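Two-armed machine takes shape at the Prasden workshop

16/01/2025

Anyone who has dropped in at the shared workshop in Prasden this winter will have met the robot that Fotis Liapis and his friends have been putting together in the evenings, and a very patient creature it is too! Its two arms share one small job at the moment, a plug-in liquid diffuser and a power strip, and everyone seems to have an opinion on how it should be done.
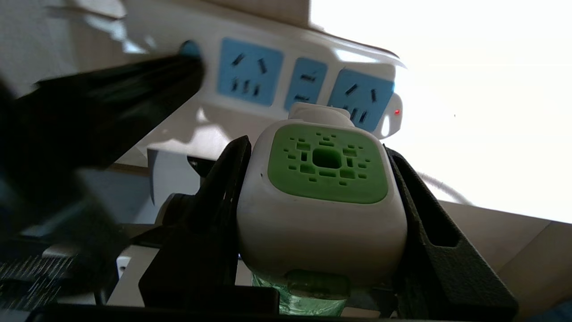 The diffuser between the gripper fingers, close to the sockets.

The group calls the project Dondero, and has spent 385 pounds on it since the autumn (not counting biscuits, which Fotis says come out of a separate and rather larger budget). They wanted a practice spot that felt like a corner of somebody's home, so there's a little metal shelf unit with a mug, toothbrushes and a rather handsome horse pouch, and the strip goes on the white surface in front. 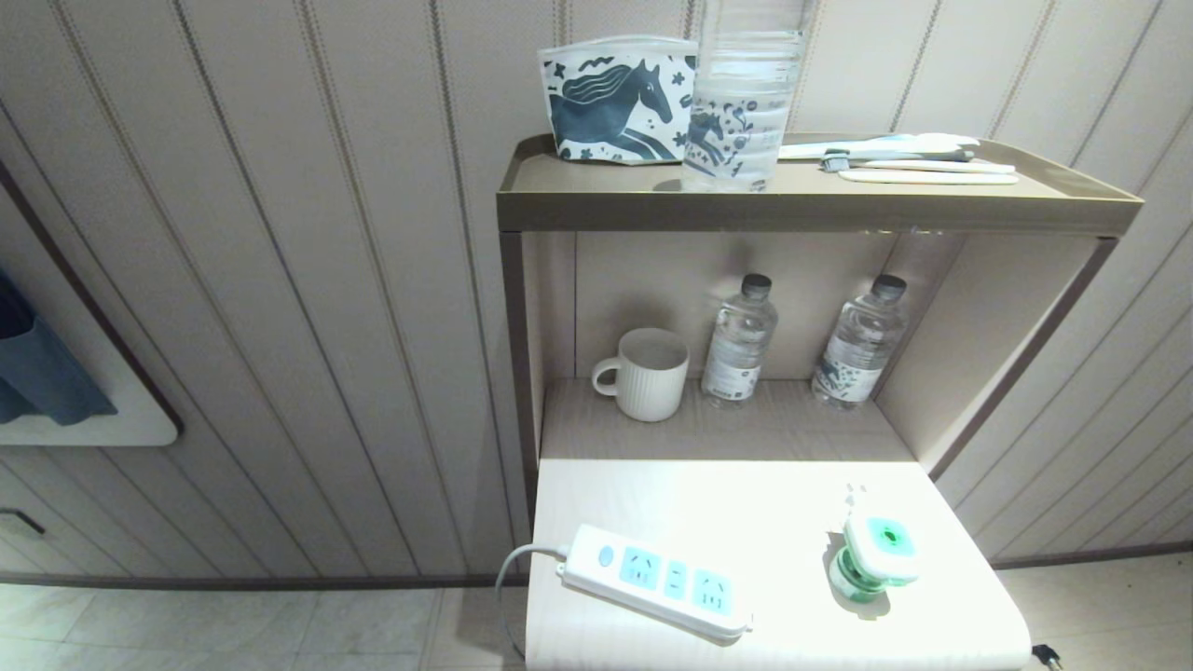
The practice corner, with the power strip and the white and green diffuser.

Lining up the prongs is the fiddly bit, as anyone who has felt about behind a sofa for a socket will know, and the team has set itself a target of 300 tries before the end of January. Sixteen people have put their names down to help with the tally, and there's room for more.
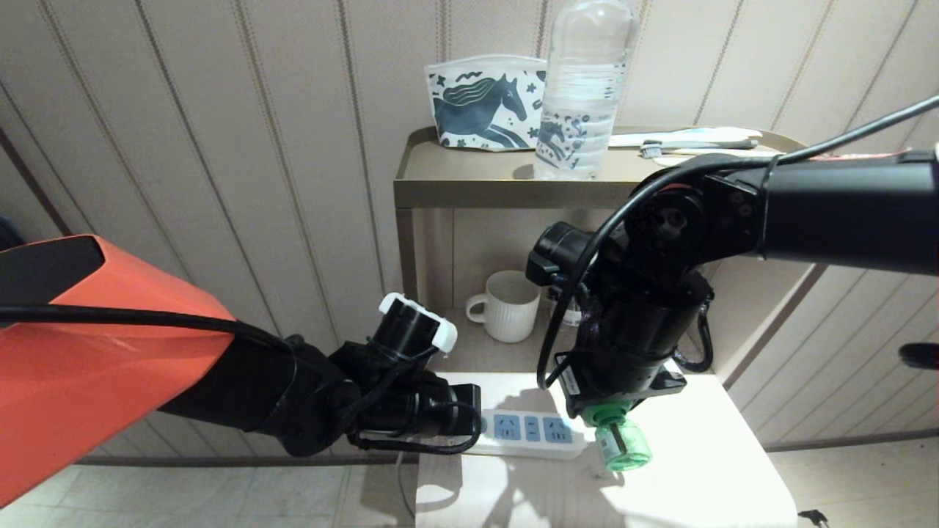 Fotis Liapis would like the left arm to steady the strip while the right one does the plugging, and says he'd happily give up speed for a gentler push. The workshop is open to visitors most evenings, and the kettle is usually on.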